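Single rider line at Bolton Gardens – worth it with two kids?

Posted by Līga Kütt, 16 June 2024

We're heading up to Bolton Gardens in October and my two are mad keen on the Vedetti, the new launch coaster beside the lake. The older one is 12 and the younger one is 10. Mum here is less keen, but I've been told I'm riding. Does anyone know if the single rider queue is open all day, and do they let kids that age go through on their own? I don't want to pay for the skip pass if we can just split up for one ride.

Also, is the old Gorkar mine train running again? It was shut for the whole of our last visit and the little one cried all the way to the car park. 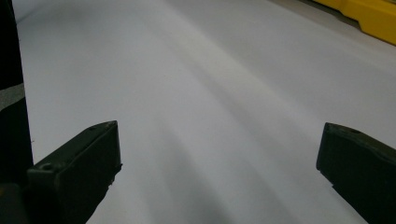 Plain white surface, nothing on it

Zane Kazlauskienė
Hi Līga! We did this last school holidays with my nephew (he'd just turned 12) and he went through single rider by himself no worries. They only check height at the entrance, and again at the top of the stairs, so make sure your younger one gets measured at guest services first and grabs a wristband – saves a lot of mucking around. Single rider didn't open until after the morning rush when we were there, and it closed for a while over lunch, so I wouldn't plan the whole day on it. We got on 8 times between us and I felt pretty crook by the end. Back row is heaps better than the front, in my opinion.

Atif Baloch
mine train is open, rode it last month. new track on the second lift so it doesn't rattle your teeth out anymore. bit sad about that

Shoaib Virk
Skip pass is a rip-off, I reckon. Just go to the Vedetti first thing, turn left at the gates while everyone else goes right for the carousel, and you'll be on before the queue builds up. No idea about the age rule, mine are grown up. The noodle place near the exit is good if you're hungry after.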